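Chair handling, whole-body: gallery

Anyone who follows humanoid robots has seen the tidy-room demonstrations. The question on this page is narrower: can a machine with legs and two arms move an office chair on casters to where a person wants it, on an ordinary hard floor, without a person stepping in? Vacuuming and mopping both depend on the answer, and so does closing up a shop floor at night.

A chair is an awkward load. It is light, it rolls in any direction, and the base can swivel or trail behind the push. The backrest is the obvious handle, but force applied there sits well above the wheels and tends to tip the chair. An arm bolted to a bench can ignore most of this. A biped has to keep its own balance while the thing it is holding moves freely under its hands.

Our working target is 100 consecutive chair moves, each ending within 10 centimeters of a mark on the floor, with no manual reset. We are not there. The Prellero task list, which we use for scoring, also allows a move of up to 2 minutes, far longer than a person would spend on it. The log stands at 811 attempts across all chair types. Most failures fall under two headings: grip lost at the backrest, and a caster turning sideways at the start of the pull. 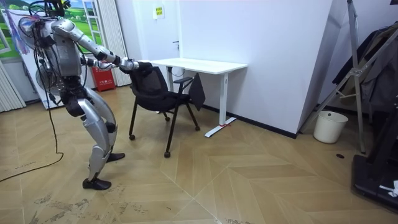

Knees bent, hands at the backrest, chair in front of the desk.
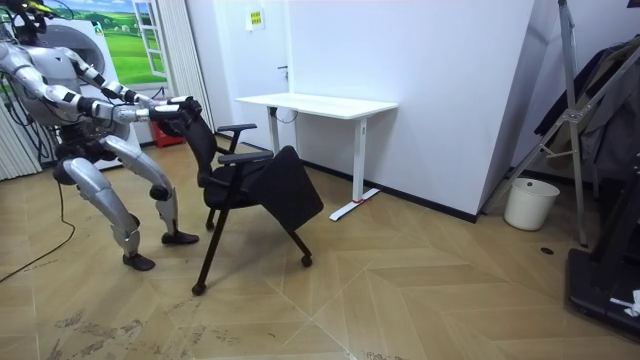

Both hands on the top edge, with the chair tilted toward the robot. 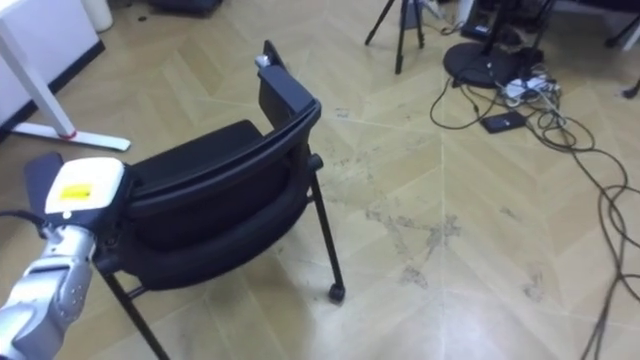 Gripper against the left side of the seat. Floor dust to the right of the chair.

Després wrote in after the last update to say that the target is set too low. In a stockroom, according to Després, the chair is never the job; the job is the floor underneath it, and a machine that takes two minutes per chair has used up the shift before the mop comes out. Belar disagreed in the same thread: "Slow is fine if it runs after closing. What I can't use is one that stops halfway and leaves the aisle blocked until Saturday."

Both points are fair, and they call for different scoring. Time per move is already logged. Blocked-aisle failures are not, and will be added as a separate column in the Wodex sheet, counted whenever the chair is left more than a meter from both its start and its mark.

Still open: chairs with fixed glides, stacked chairs, and carpet. Armrests will be tried as the grip point before any of those.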